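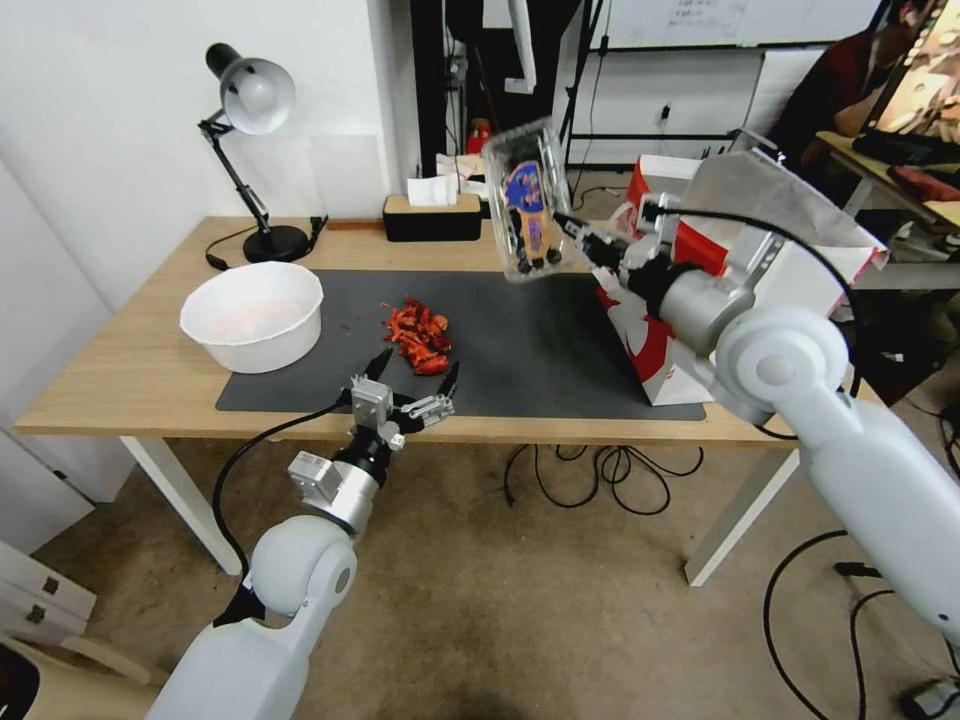 Tlapale Food Studies Club, Handout 2: Bowls, Boxes and Small Heaps

Welcome back! Today we set up a portioning station on an ordinary desk, and I love this session, as it makes you look hard at things you handle every day without thinking.

Start with the surface. A dark mat under bright food is a joy to work on: every stray red-orange bit shows up at once, and you can sweep it back to the heap with the side of your hand. Keep the heap small. Keep the bowl on the left, close enough to tip into without reaching (left-handers, swap it over!).

Now the clear clamshell. Look through the sides before you open it, and read any card or label first. Students always skip this and then have to ask what they've got.
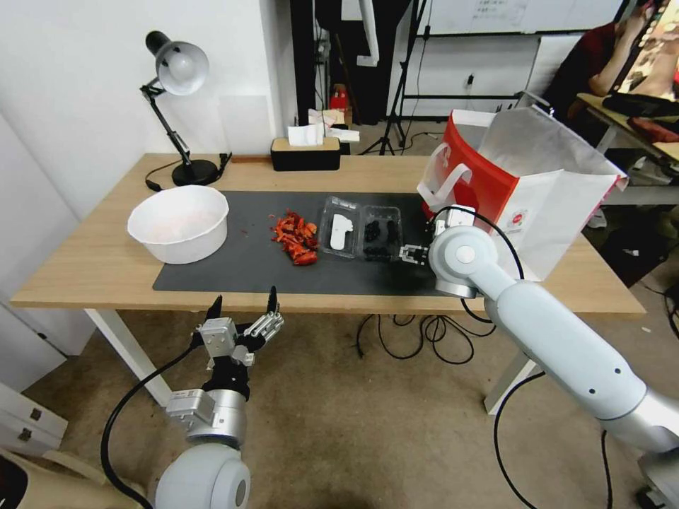 A box with two compartments is even better, because you can keep dark berries apart from everything else and they stay packed together. Try to fill one side completely before you touch the other. You'll be amazed how much calmer the job feels!

Tissues go at the back, lamp in the back left corner, shopping bag on the right with its top open. Unpack straight from the bag as you need things.

For next time: draw your own station from above and bring it along. The Griltero worksheet is optional, but do have a go.

Comments

cukexfan: Tried the dark mat at home, so much easier to see the crumbs

May group: Is the drawing graded?

bluebowl2000: Swapped mine to the right, works great, thanks!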